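**Skesilano publishes its robot shopping list, including the bits it got wrong**

*For release 4 September 2025*

Skesilano, which helps small workshops and repair businesses decide whether they need a robot, has released its equipment planning guide free of charge. The guide is called Plollmont, after the street where the firm has its test room, and covers the buying, budgeting and general second-guessing that go with putting a pair of robotic arms on a table.

It runs to 30 pages. An earlier draft ran to far more and was described by its own author, planning lead Laimutė Grīnberga, as "a very thorough way of putting people off".

"Everyone budgets for the arms," said Grīnberga. "Then they budget for the grippers, feeling rather pleased with themselves. After that comes a long spring of small invoices for brackets, cables, clips and camera mounts. We had one in April for cable ties that came with its own delivery charge, and the delivery charge was bigger."

Plollmont asks buyers to set aside 25 per cent of the arm price for what it calls "the rest of it". It also suggests writing down the jobs before speaking to a single salesperson. The firm's own list is modest: open a drawer, shut a drawer, move a plate, pick up a block and put it down somewhere agreed in advance.
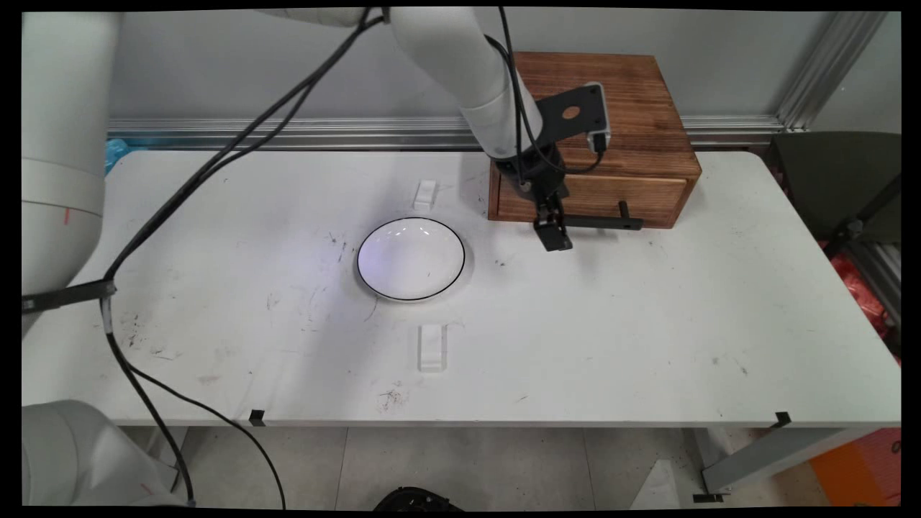

Modest jobs turn out to be useful for sorting quotes. Skesilano sent the same list to several suppliers and had replies ranging from a single page to a proposal with its own glossary. One supplier, Guerra, asked what sort of handle the drawer had. It was invited back.

"I've sat through a lot of demonstrations in which a robot waves," said Orest Tkachuk, who runs the test room. "I don't have any waving that needs doing. I'd like to know how long it takes to change a gripper finger, and who I ring when I've done it wrong."

The guide has separate sections on floor space, spares, training hours and the question of one arm or two. On the last of these it is firm: price both, try the work with one, and buy the second only when somebody can name the task that needs it. Skesilano bought two at the outset and says so on page four.

There is also a chapter on second-hand equipment, written by Manon MacPherson after a visit to a clearance sale that she still prefers to discuss in general terms. Her advice is to see the thing move before paying, and to ask for the controller password in writing.

A costing sheet comes with the guide. It has space for three quotes, a line for downtime and a box marked "things we forgot", which can be made larger – most trial users did so. Some 500 workshops have signed up to receive the sheet ahead of release. Joinery firm Mondance has already used it to put off a purchase until next year, a result Skesilano is counting as a success.

The guide and costing sheet can be requested from Ona Pētersons at the Skesilano press desk, extension 1086. Printed copies are available for people who like to write rude remarks in the margin, and the firm would be glad to have those back.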